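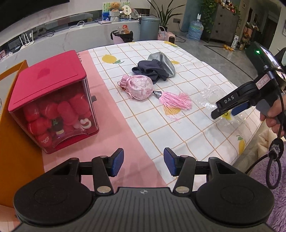 Two hand-held grippers at the practice table, with the red box, the tasseled pouch and the plastic bag.

Grade the Data, Then Grade the Robot

By Octavian Onu

The Plesulero club placed ninth at the Jorkport student manipulation meet in June. The score sheet has one number per team, the count of successful picks and placements by the arm in 50 trials. On that number ninth place is correct and I do not dispute it. My argument is with the number.

Plesulero is the after-hours robotics club at Cârstea, where I teach the controls course and sign for the room keys. Last year the students moved from scripted motions to learned ones. They carry hand-held grippers to a table, perform a task by hand while the cameras on the grippers record, and train a policy on the recordings. The arm comes in at the end. By the time it moves, most of the decisions that determine its score have been made by whoever held the grippers and whoever set the table.

The meet scores only the arm. I think that is a mistake for a student event, and I think the fix is cheap.

What the score leaves out

Over the season the club recorded 2257 demonstrations. Each is a short clip with a task label and a pass or fail mark entered by the operator. Heloísa Medeiros, who ran the recording schedule, also required a line of free text for every failure. Entries range from useful ("left finger closed on cloth, lifted cloth with bag") to useless ("bad"). The useless ones got rarer after she began reading them aloud at the start of each session.

I have read the whole log. It is a better record of engineering work than most of the final reports I grade. It shows when the team noticed that operators approached the same object from the same side every time. It shows the week they changed the table layout between clips and the failure rate rose. It also shows that for two weeks the pass mark meant different things to different people, one of whom counted a regrasp as a pass.

None of this reached the judges. A team that recorded a narrow set of clips on a bare desk, matched to the published test layout, would have shown the same sheet with a better number on it. At least one team did something close to this, within the rules, and I would have done the same in their position. The rules ask for it.

The case for an awkward table

The practice table draws more comments from visitors than the code does. It has a white cloth with an orange grid and printed lemons, and a pink band down one side. The objects include a drawstring pouch with a long silky tassel, a piece of shiny silver fabric, a dark folded cloth and a clear plastic bag. A colleague asked why the students did not use colored blocks.

Blocks are rigid, opaque and identical from most directions. A policy that handles blocks has been tested on contact with rigid, opaque things. The bag has no stable outline, and the grid of the tablecloth shows through it. The tassel has no edge to grip. The cloth beneath can be pinched along with anything lying on it. These are ordinary household conditions, and a student who has worked with them has a more accurate idea of the state of the field than one who has stacked blocks very well.

The lemons deserve a paragraph of their own. They are flat print, and a printed lemon and a real yellow object have similar color in the camera. If the training clips show yellow regions that are sometimes graspable and sometimes part of the cloth, the policy must use something other than color to tell them apart. If every yellow region in the clips is an object, it may learn to reach for print. The students predicted this on a whiteboard before they trained anything. Their first policy then reached for print. A second policy, trained on more varied layouts, did so less often, and the log has the trials to support that statement.

The plastic bag is worse. With the fingertips closed in around a bit of bright yellow and crumpled film all about it, even a person looking at a single still has trouble saying what is in front of the plastic and what is behind it. The operator at the table knows from touch and from the rest of the motion. The policy has the pixels and whatever else was recorded. A student who has to write the label for that clip learns where the information is, and where it is missing.

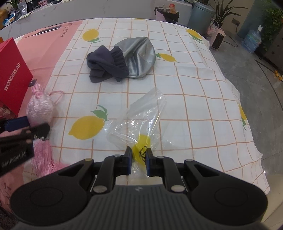 Two objections

The first objection is that data cannot be judged fairly in an afternoon. A judge can watch an arm pick up a cup. A judge cannot watch 2257 clips.

I accept the second sentence and reject the first. Nobody inspects every weld on a bridge either. A judge can draw clips at random, read the labels and ask the operator to defend them. Twenty minutes of this will separate a team that knows its data from a team that does not. I have tried it on my own students with a sampled set, and the weak spots came up early. Mine were in the pass mark, as noted. The club would have lost points for it and should have.

The second objection is cost. Hand-held grippers are not classroom scissors, and a scoring rule that rewards data may reward the schools that can buy the equipment. This one is more serious. Our own budget for the season, apart from equipment already in the building, was 400 dollars, and most of it went to storage drives. Schools without grippers would start behind.

They start behind now. An arm costs more than a gripper, and the present rules already require access to one. If the meet published a shared pool of clips, a school with neither could still enter a data section by relabeling the pool, finding errors in it and arguing for what should be recorded next. That is real work. It needs a laptop and patience. Hadovex, the distributor that lends arms to the Jorkport meet, has been asked to host such a pool and has not said no.

A proposed rule

I would split the score in half. The first half stays as it is: 50 trials by the arm, counted.

The second half goes to the data. Each team submits its clips with labels, its written definition of a pass, and its failure notes. Judges draw a sample in front of the team. Points are given for labels that match the clip, for definitions applied consistently, and for variety in layout and approach. Points are taken off for missing failures. A set with no failed clips should be treated as incomplete, because the operators of such a set either deleted them or stopped recording when things went wrong.

I would add one item to the trial half. Ten of the trials should be run on a cloth the teams have not seen, chosen by the judges that morning. It may be striped. It may have fruit on it. The object list can stay the same. Teams whose clips come from one surface will find out what they trained on.

There is a risk that the data half turns into a paperwork contest, with long definitions written by one diligent student and ignored by the rest. The random draw is the protection. If the definition says a regrasp is a fail and the third clip drawn shows a regrasp marked as a pass, the length of the document does not help.

What the students would say

The club is divided. Medeiros supports the split and would weight it further toward data. Two of the students who tuned the arm controller are against it. Their position is that a robot event should be decided by a robot, and that audiences come to see things picked up. They are right about the audiences – the seats at Jorkport were full for the final runs and empty for the poster hour.

I have told them that a scoring rule and a show can be run on the same day. The trials can stay in the main hall on Saturday afternoon and the sampling can be done in the morning, in a side room, with a projector. Parents may find it dull. The students who will later be paid to do this work should see that part of it early, with someone across the table asking why clip three was marked as a pass.

The proposal goes to the Jorkport organizers with our entry form. The log will be attached, including the entries that say "bad."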